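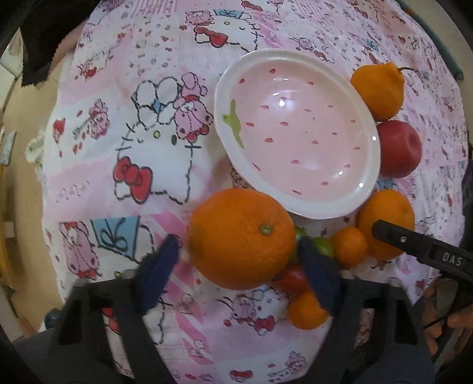
草莓图案的水果盘和配套桌布，能不能只买盘子？
盘子可以单买，桌布也可以单买。套装比分开下单便宜30元，但前提是你两样都想要。只缺一个盘子的人，不必为了凑这30元多收一块布。

首页 > 餐桌 > 盘碟与桌布 > 粉色水果桌系列

Zaroter 粉色水果桌系列（草莓椭圆盘、浅粉圆盘、Hello Kitty 桌布）
选品与撰文：Virgil Buzatu
更新于2025年10月10日

先说我的偏见：凡是名字里带“水果桌系列”的东西，我都不太信。盘子就是盘子，放了苹果不会变甜，叫成系列多半是为了多卖一件。Zaroter 的目录里还写着“让每个孩子爱上水果”，这句话我没有抄到商品标题里，因为我没办法替它负责。下面写的是尺寸、价格、怎么用，以及我觉得不值的地方。

单品价格
草莓椭圆盘：109元
浅粉圆盘：109元
桌布：单价见下单页，随尺寸变化
三件套：比分开购买合计少30元

草莓椭圆盘
白色外圈，盘心淡粉，一端画着绿叶形的蒂，粉色底上散着水滴形的小红点，整只盘子像一颗横放的草莓。盘边是立起来的，圆滚滚的东西不容易跑出去。内壁有光泽，喜欢哑光质感的人请别买，灯一照就会反光，摆拍的时候尤其烦人。

这只盘子的问题在形状。椭圆盘在水槽里好放，在碗柜里不好叠，和家里的圆盘混着摞，上面那只总是歪的。我们仓库为此多用了一层隔纸，您家里大概也得单独给它留个位置。另外，图案全在盘心，水果一铺满就什么都看不见了。想让人看到那颗草莓，盘里只能少放，大的水果摆在盘子外面。既然如此，它更像一件摆设，拿来切几片水果、放点心倒还合适。

浅粉圆盘
奶油色的边，盘心是很淡的粉。没有草莓，我个人反而更推荐这只。颜色浅，橙子和苹果放上去都压得住，也不会跟桌布上的图案抢。

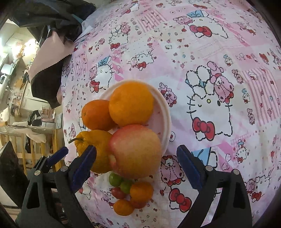 容量要说清楚。厂家资料写“可供全家一日所需水果”，这种说法等于没说，谁家吃多少差得远。大号的橙子、苹果，放四个就已经挤了，往一边堆的话，个头大的会压到盘沿外面去。葡萄、小柑橘这类零碎的东西，建议另外找个小碗，不要硬塞。要是您习惯一次买一大袋，请看 Garrido 的深口果盆，样子普通，装得多，我自己家用的就是那个。

桌布
粉白两色，印着 Hello Kitty，还有蝴蝶结、小爱心这些花样。近看图案相当密，远看是一片粉。喜欢的人一眼就喜欢，不喜欢的人也不会被我说服。铺在圆桌上时，请量好桌面直径再加上两侧想垂下来的长度，不要只看桌子能坐几个人。

关于清洗，厂家的说法是“一擦即净”。我对这四个字一向保留意见。果汁请尽早擦，葡萄皮和番茄的汁水别留过夜。熨斗不要直接压在印花上，收纳时卷起来，比折起来少留印子。

照片里的水果
常有人来问水果卖不卖。不卖，三件套里只有两只盘子和一块桌布，水果、叉子、果签都不包括。去年12月有位顾客收到货以后写信来问苹果在哪里，所以我把这一条单独列出来。

和 Jallach 那款有什么区别
Jallach 也有一只粉色圆盘，边更窄，价格低一些，颜色偏冷。两只并排放，Zaroter 的这只显得暖。只看颜色的话我选 Zaroter，只看价钱就没有必要。至于有人说 Jallach 的更耐摔，我没有摔过，也没见谁拿出过像样的对比，您听听就好。

库存与发货
本批草莓椭圆盘到货800只，从 Tultthorpe 仓库发出，与桌布分箱包装，所以同一张订单可能先后收到两个包裹。厂家说今年总共只做3,000只，“售完即止”。我见过太多售完即止之后又补货的，请不要因为这句话着急下单。

退换
盘子到货有裂纹或磕口，请保留外箱并联系我们，换新或退款都可以。桌布未铺用、未下水可以退，裁过的不退。颜色与屏幕显示略有出入属于常见情况，在意粉色深浅的顾客，可以先单买一只圆盘看看，再决定要不要桌布。

相关商品
Garrido 深口果盆
Jallach 粉色圆盘
Zaroter 桌布（其他尺寸）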